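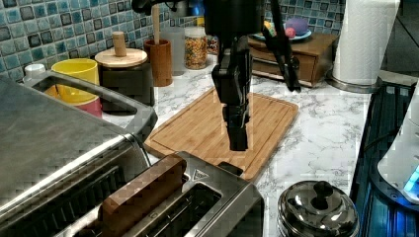 Toaster, bread and board, with the arm over the middle of the board.

How to Try a Breakfast Chore on a Kitchen Arm

Every September I get the same letter from readers (bless you all, keep them coming!) asking whether a robot can make the toast yet. My answer is still "sort of, on a good morning," and I'd much prefer that you find out for yourself on your own counter, with a plain task and plenty of patience. Karim Mahasneh and I have been using the Lornen software for this, but the steps are much the same whatever you run.

Step 1. Pick one small chore. "Make breakfast" is far too big. "Take the bread out of the slot and lay it on the board" is about right, and even that hides a surprising amount of work, what with finding the crust, closing gently and lifting straight up without scraping the sides. Leave the toaster unplugged for all of it, please!

Step 2. Set out the counter the way you'd really have it. I know it's tempting to clear everything away, and for the very first tries you may, but a kitchen has cups and canisters and a paper towel roll in it, and sooner or later the arm has to cope with them. Shiny things deserve a special mention, as a polished lid or a steel toaster can fool a camera badly.
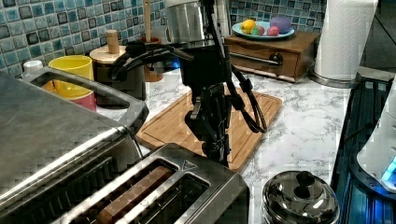
Bread in the left slot, fruit on the blue plate, canisters along the tile.

Step 3. Walk the arm through its reach slowly, at the lowest speed you have. Watch the cables as much as the fingers. Rania Hourani taught me to do this with one hand on the stop button, and I have never regretted the habit.

Step 4. Check what the wrist camera sees before you record anything. It's a funny, close-up way of looking at a kitchen, and things that seem obvious to you standing there may be half hidden from down low.
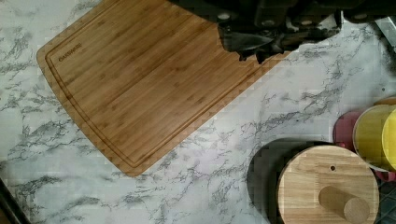 If the board's edges are easy to make out, you're in good shape for setting the bread down. If they aren't, move the board a little and look again.

Step 5. Run the chore 22 times and write down every result, including the ones you'd like to forget. Change only one thing between batches. Our first batch gave us 2 clean tries, and Karim was so pleased he phoned his mother.

So, can it do your chores? With one slice and a steady setup, I'd say it's getting there. A whole breakfast on a busy morning is still your job and mine, I'm afraid. Next month we'll try putting the lid back on a canister.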